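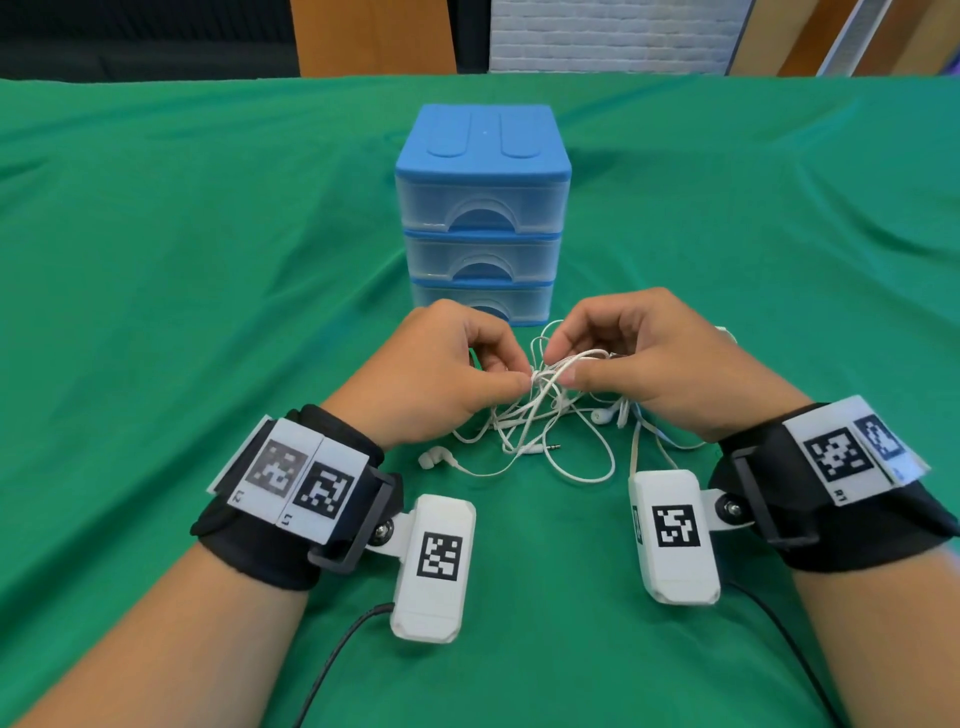 Household chore automation

Household chore automation is the business of getting machines to do the small jobs we do at home with our hands: folding, sorting, wiping, untangling, putting things back in drawers. I've looked after this entry for the Prarnbridge hobby wiki for a while now, and the short answer to the question everybody types in is "some of them, slowly."

What already works

Floors are the big success. A robot vacuum gets by with wheels, a bumper and a rough map, and it hardly ever has to pick anything up (mine eats socks, but that's by accident). Dishwashers and washing machines count too, if you're generous! They do the dull middle of the job and leave the loading and unloading to you.

Shop floors are further along, mostly thanks to the parts showing up in the same place every time. The Timmermans packing line, which I got to visit one October, puts 155 boxes through between coffee breaks, and the arm on the end never seems to hurry. Hand that same arm a bag of mixed cables and it has no idea where to start.

Soft and stringy things

Cloth, cords and plastic bags are where it all gets hard. A mug keeps its shape when you grab it. An earphone cable changes shape everywhere at once, the loops hide each other, and pulling the wrong one makes the knot tighter. People pinch a bit of wire in each hand, tease it loose, let go, pinch again, and go by feel as much as by sight. Thin white wire is also a pain for cameras, as one strand looks just like the next where they cross.

The Stelodar cable trials are the ones I know best. Their two-armed machine was given 20 tangled cords and freed 11 of them, with a limit of 4 minutes each. I think that's really good! I also think my niece would have done the lot before lunch, and complained less about the lighting.

Learning from people

A lot of the newer work starts with human hands. Someone does the chore at a table with printed square markers strapped to their wrists, and software follows where the wrists go. Finger movement is the trickier part, and so is pressure, which a camera can't read very well. The Liner project adds thin gloves for that, though people who've worn them tell me they make small plugs and earbuds fiddly to hold.

Putting away

Small drawers deserve a section of their own and I haven't finished it. Pulling one open is fairly easy for a gripper if the handle is a decent size. Getting a springy cord to stay inside while the drawer closes is another matter.

See also: Laundry folding machines; Cable management; Grippers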